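HIST/DES 210: Pattern, Paper and the Decorated Room
Notes for Lecture 8: Wallpaper and the People Who Complained About It

Monday, September 28, 2020

Instructor: Dexter Nakamura
Readings due: course packet, the Whitlock chapter (all of it, including the part with the account books)

Housekeeping first. The short response is due before next class. Two pages means two pages. Last time I received one page and a very large title. If you're writing on the Clalotero sample book, the scans are on the course site under Week 5, in an order I can only call personal.

1. Where we left off

Last week was textiles on walls: tapestry, hangings, stamped leather. All of it was expensive, heavy and portable. When a rich household moved, the walls came along in a cart. Paper changed the arrangement. It was cheap enough to leave behind and hard enough to remove that you didn't have much choice.

Early wallpaper in Europe was mostly pretending to be something else. Single sheets were printed from woodblocks, often in black ink, and pasted edge to edge on walls, ceilings, and the insides of chests and boxes. They imitated embroidery, carved panels, damask, plaster. Keep this in mind when we get to the nineteenth-century critics, who were outraged that wallpaper pretended to be something else, as if this had started on their street.

2. Sheets, rolls, and repeats

Some terms you need for the midterm.

Block: a carved piece of wood that prints one color of one unit of the pattern. More colors, more blocks, more chances to be slightly off.

Register: how well those blocks line up. Bad register looks like the pattern has a headache.

Repeat: the distance before the design starts over. Small repeats are thrifty. Large repeats are grand and waste a lot of paper at the ceiling, and the paper hanger will mention it.

Drop match: the pattern steps down as it moves across, so neighboring strips don't line up straight. It hides the repeat and ruins the afternoon of whoever is hanging it.

Ground: the background color. People forget the ground. Half the fights in this lecture are about whether the ground is really the background.

Before continuous paper became common in the nineteenth century, sheets were pasted together into a roll and then printed. You can find the joins in old pieces if you hold them to a raking light. Please do not do this in the study room with your phone and your elbow, as someone did in March.

3. The machine and the flood

Cylinder printing brings prices down in the middle of the 1800s, and suddenly people who had whitewash have roses. The Whitlock chapter is good on this. The author follows one shop in Flurdale whose stock book goes from 8 patterns to 102, and whose owner's handwriting gets worse in exact proportion.

What sold? Flowers, mostly. Enormous flowers, flowers on trellises, flowers in vases on brackets that cast shadows in a direction no window in the room could explain. Also railway stations, ruins, and hunting scenes in which the same dog appears every 21 inches for the length of a hallway.

The reformers hated this. Their argument, stripped of its adjectives, goes as follows. A wall is flat. A pattern on a wall should admit that the wall is flat. A shaded rose is telling a lie, and a family that lives among lying roses will go bad in some way that was never fully specified. In its place they recommended leaves and flowers flattened into silhouette, arranged in strict order, in few colors.

I'd ask you to take the argument seriously for the length of one class. There's a real idea in it, which is that ornament has manners, and that a pattern behind your head at dinner is doing a different job from a painting. Then notice who is giving the advice and whose parlors they're giving it about.

4. Black and white

Two-color work is where you can see whether a designer can draw. There's no pretty pink to hide behind. Large solid shapes start swapping places with the ground: you look at the black leaf, then at the white gap beside it, and the gap has turned into a leaf too. Perception people call this figure-ground reversal. My aunt, who had it in her bathroom, called it "busy."

Symmetry raises the stakes. Mirror a shape around a center line and the brain, which is a simple animal, starts hunting for a face. Put a dark mass near the top, something rounded under it, a curl under that, and you have a gentleman with a mustache whether you ordered one or not. Designers have known this forever. Some avoid it and some plainly enjoy it.

The other thing to look for is the mixing of families. Scrolling leaf and hard geometry, such as checkers, come from different traditions and were often kept in separate rooms. When they share a wall, the checks tend to read as floor, and the eye gets confused about which way is down.

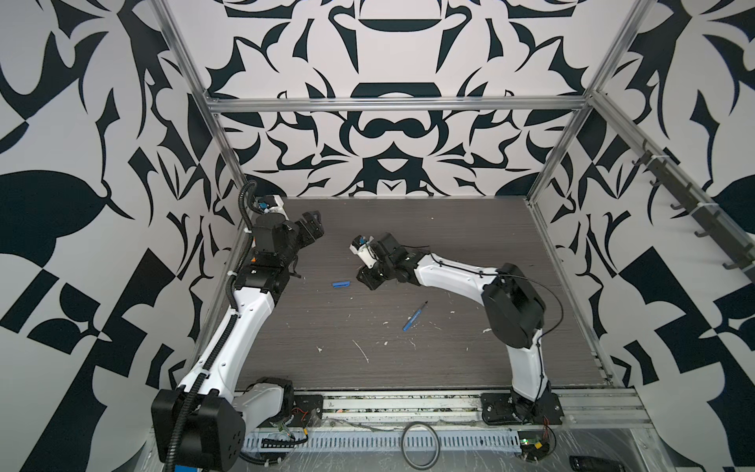 5. The Delta papers

The Delta papers are a group of fragments lifted from a rooming house before it was gutted. Nine layers in the front hall, glued one over another by tenants and landlords who evidently agreed that scraping was for other people. From the bottom up:

Plain blue, distempered, no pattern at all.
A small gray sprig.
The same sprig in brown, probably bought by somebody who liked the first one and couldn't find it.
A stripe.
A stripe with opinions (see packet, fig. 45).
Imitation tile, varnished, likely for wiping down.
Imitation wood.
A lot of fruit.
White paint.

Read that list as a history of the house and you'll get somewhere. Read it as a history of taste and be careful. Hall paper was picked for dirt. What people loved they put in the bedroom, and the bedroom layers are gone.

Also note the varnished tile. Washable papers were sold hard on hygiene, partly because the older ones had a poor record. Certain bright greens were made with arsenic compounds, and in damp rooms this was bad news. The trade's position for many years was that customers were imagining it.

6. Why people keep coming back to it

Wallpaper dies every thirty years and gets a magazine cover every thirty-one. I have three theories and I'm attached to none of them.

The first is boredom. Plain walls are restful until you have to look at them all day, and this year a good many of us have had the chance.

The second is rent. Peel-and-stick paper lets people decorate a place they don't own. The adhesive's promises should be read in the same spirit as the landlord's.

The third is cameras. A strong pattern holds up on a small screen where a tasteful beige just looks like weather. I'm aware of what's on the wall behind me during these sessions. It came with the apartment.

7. For discussion section

Bring one pattern from a place you spend time in: wall, curtain, bus seat, cereal bowl, whatever you've got. Find the repeat and measure it. Decide whether it's a straight match or a drop match. Then say whether a reformer of the 1850s would have approved, and what he would have said to your mother about it.

If you can't find a repeat, either it's very large or you're looking at a stain. Both are acceptable, but say which.

Those writing on Clalotero should look closely at the pages with pencil notes in the margin. The handwriting on most of them is a clerk's, working out prices. The one that says "no more parrots" is in a different hand and I would love a theory.

Next time: linoleum. Read the packet through page 102 and skip the appendix unless you have trouble sleeping.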